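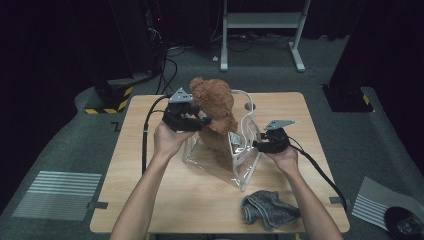 Hand-held gripper demonstration with a teddy bear and a clear plastic bag.

Hand-held gripper demonstration is a method of teaching manipulation tasks to a robot in which a person performs the task while holding a pair of grippers similar to those fitted to the robot. It is a form of learning from demonstration and is usually contrasted with teleoperation, in which the operator drives the robot's own arms from a distance.

Method

The demonstrator holds one gripper in each hand and opens and closes the jaws directly. The position of each gripper and the width of its jaws are logged together with video, commonly at 30 or 60 frames per second. Soft objects and bags are frequent subjects, as their shape changes during handling and is hard to model in advance.

Use

The Soltato collection, begun at Lutlow in August under Embla Aasen and Kjell Boström, contains around 3000 two-handed demonstrations of packing and folding.

Limitations

A human arm can reach poses that a given robot cannot, so some recordings must be discarded or adjusted - a step known at Lutlow as reach filtering. The method also records no joint angles, which have to be computed separately for each robot.

See also

Kinesthetic teaching
Teleoperation
Imitation learning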